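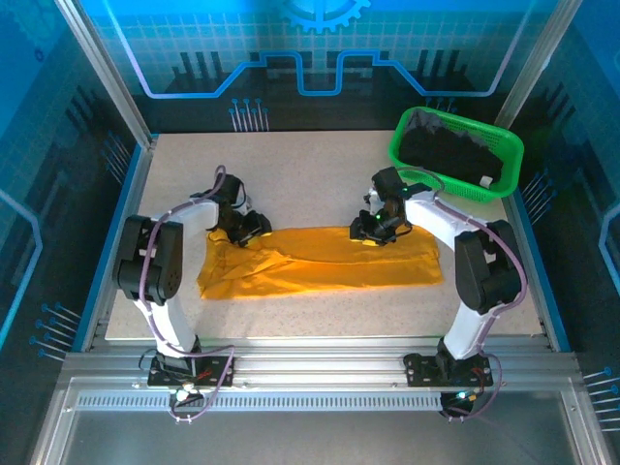 Linen and towel service: what changes in February

The laundry contract for the Povbridge pool and gym moves from Druvitz to Zaugg in February. Members who hire towels at the front desk will see a few differences, and the main ones are set out in this item.

Towel hire stays at the same price. Zaugg will collect twice a week, early in the morning, and return the clean load before the centre opens the next day. Druvitz collected once a week, which left us short during the school holidays. Last year we sent out 1,899 bath towels over the summer months and got 1,572 back in a condition fit to use. The rest were stained, frayed or never handed in.

We have ordered 410 new towels to bring the stock back up. They are a lighter weight than the old ones and dry faster. Some members will find them thin — the heavier weave is still available on request while it lasts.

Please drop used towels in the bins beside the change rooms, not on the benches. Shake out sand first. If you bring your own towel, keep it out of the bins, as it will go to the laundry with ours and we can't promise to find it again.

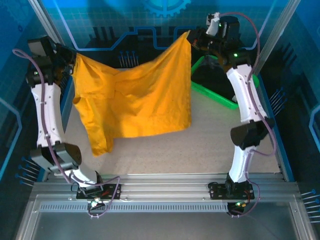 An orange cloth held up by its top corners.

Cleaning cloths for the gym floor are part of the new contract too. Take one from the shelf by the door, wipe down the equipment when you finish, and put the cloth in the smaller bin. They are washed separately from the towels and shouldn't be taken into the showers.

Lockers on the lower level will be closed for one morning while Workent fits the new shelving. Notices will go up at the desk beforehand. Lost property is moving to the cupboard behind reception, and anything unclaimed at the end of the month goes to the op shop.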